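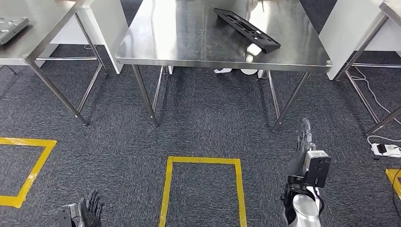 A steel table with a black plastic tray on it.

How Do Countries Talk to Each Other?

Countries can't pick up a phone, but the people who work for them can. A person whose job is to speak for one country in another country is called an ambassador. The building where an ambassador works is called an embassy.

What does an ambassador do all day?
Mostly, ambassadors meet people, read and write. They tell the other government what their own government thinks. They also send reports home about what they hear. If two countries disagree about fishing or trade, ambassadors may try to help them reach a deal.

Who else works there?
An embassy may have cooks, drivers, translators and guards. Some workers help travelers. If you lose your passport on vacation, your family can ask your country's embassy for help.

What is a treaty?
A treaty is a written agreement between countries. It can be between just two of them or among many. Leaders or their helpers talk over each part until everyone can agree on the words. Then they sign it. In many countries, lawmakers have to vote on a treaty before it counts.

Why is one word so important?
A treaty is often written in more than one language. "Must" and "should" sound close, but "must" is a promise and "should" is only advice. Translators check the words with care.

Try it
Make groups of four. Each group is a country and picks one ambassador. Your countries share a river, and all of them want to use the water. Write a treaty with two rules in it. Only the ambassadors may talk to other groups, and they have to go back and ask their own group before they sign.

Words to know
Ambassador: a person who speaks for a country
Embassy: the place where an ambassador works
Treaty: a written agreement between countries

Written by Anjani Setiawan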